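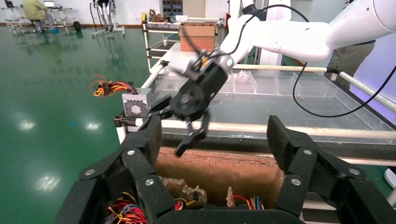

Wanted: people to sort wire and tell us if our sorting rules are any good

Krawczyk is looking for paid participants for a sorting study in our parts room. The work is boxes of mixed wire, red, yellow, blue, green and purple, packed by people who swore it would stay tidy. We have our doubts about that, and about most of what has been written on the subject of storage.

What you would do

You take a carton, pull the bundles apart, and put the wires into a clear tray divided into compartments, following a one-page guide. The guide is called the Maletti method. It claims anyone can learn it in 13 minutes. We have watched engineers fail at it for longer than that, so please don't take the claim as a promise. Then you fill out a form saying where the guide was confusing. Blank forms are no use to us, and neither is "everything was great."

Some cartons also have packing material in them. The guide says nothing on what to do with it. Make your own decision and write it down.

Who we want

Adults who can tell the wire colors apart and don't mind fiddly work. No electrical background needed. If you have sold, taught or blogged about a home organizing system, we'd prefer you sit this one out.

Pay and hours

$96 per session, paid the same day. One session per person. You will not get a certificate, and we can't say it will help you find a job. Sessions run through December or until we have 110 usable forms. Going by the last study, that means a good many more than 110 people.

How to apply

Write to Zuleica Fagundes at the Krawczyk front desk by Sun 11 August. Give your name, the times you are free, and a few lines on the worst set of instructions you ever had to follow. Resumes will not be read.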